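Die Hand im Gehäuse

Warum ich meinen Schraubendreher vorerst nicht verschenke 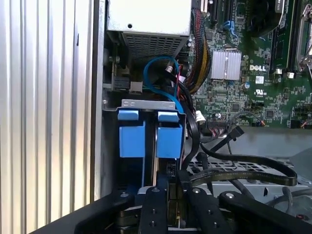
Zwei blaue Laufwerksträger in einem Dell-Rechner, davor die Finger des Greifers.

Im August habe ich meiner Schwägerin versprochen, ihren alten Bürorechner wieder flottzumachen, und wie das so geht mit Versprechen, die man im Sommer auf einer Terrasse abgibt, stand das Ding dann monatelang bei mir im Flur. Als ich mich endlich daranmachte, habe ich für den Ausbau der Festplatte 18 Minuten gebraucht. Ich erzähle das ungern, denn ich habe früher einmal Geld damit verdient, in Wiselberg, in einer kleinen Werkstatt hinter dem Bahnhof, und damals hätte mich der Chef bei so einer Zeit freundlich gefragt, ob ich zwischendurch essen war.

Mit diesem kleinen Kratzer am Selbstbewusstsein bin ich nach Sarkosholm gefahren, wo die Firma Stillik versucht, einem Roboterarm das Zerlegen ausgemusterter Computer beizubringen. Huiling Feng leitet dort die Erprobung, und sie hat mir viel Zeit geschenkt, obwohl ich gleich zu Beginn verkündet hatte, dass ich skeptisch sei. Das seien ihr die liebsten Besucher, meinte sie, die anderen fragten immer nur, wann das Gerät endlich die Spülmaschine ausräumt.

Nun stellt man sich ja unter einem Computer etwas sehr Ordentliches vor, lauter rechte Winkel, alles genormt, geradezu gemacht für eine Maschine. Wer einmal hineingeschaut hat, weiß es besser. Da ist ein Kabelstrang aus roten, schwarzen und gelben Adern, da biegt sich ein blaues SATA-Kabel in einer Schleife zurück, ehe es zum Laufwerksschacht hinunterläuft, und irgendwo liegt immer noch ein flaches schwarzes Band im Weg. Das Blech ist berechenbar, die Kabel sind es nicht - sie liegen so, wie der letzte Mensch sie hingelegt hat, und der hatte vielleicht Feierabend.

Für unsere Finger ist das kaum der Rede wert. Wir schieben das Kabel mit dem Handrücken beiseite, spüren, ob eine Lasche nachgibt, und wackeln ein bisschen, wenn sie es nicht tut. Dieses Wackeln halte ich inzwischen für eine der am meisten unterschätzten menschlichen Fähigkeiten. Zhuoran Han, der bei Stillik die Greifversuche auswertet, hat mir ein Protokoll mit 10 Durchgängen gezeigt: Sechs waren geglückt, bei zweien war der Träger verkantet, die übrigen hatte man vorsichtshalber abgebrochen. Ich fand das ehrlich gesagt beachtlich. Er fand es zu wenig, und für einen Betrieb, der davon leben soll, hat er natürlich recht.

Können die Maschinen es also schon? Ich würde sagen: manches, unter Aufsicht und mit Geduld. In einem Zerlegebetrieb, in dem dasselbe Modell palettenweise hereinkommt, kann ich mir einen solchen Arm bald gut vorstellen, und ich gönne jedem, der dort heute mit zerschnittenen Fingerkuppen steht, eine angenehmere Arbeit. Dass er dann auch wirklich eine bekommt, müssten wir allerdings regeln, und darüber wird mir entschieden zu wenig geredet.

Mit dem Haushalt ist es eine andere Sache. Bei mir zu Hause gibt es kein Modell, das palettenweise kommt. Es gibt eine Schublade, die man beim Öffnen leicht anheben muss, und einen Kater namens Cai, der sich grundsätzlich auf das legt, was gerade gebraucht wird. Wer verspricht, dass ein Roboter damit in zwei Jahren zurechtkommt, der war vermutlich lange in keiner fremden Küche mehr.

Frau Feng hat mir zum Abschied angeboten, im nächsten Winter wiederzukommen, und das werde ich gern tun. Der Rechner meiner Schwägerin läuft übrigens wieder, nur das Seitenteil klappert noch ein wenig.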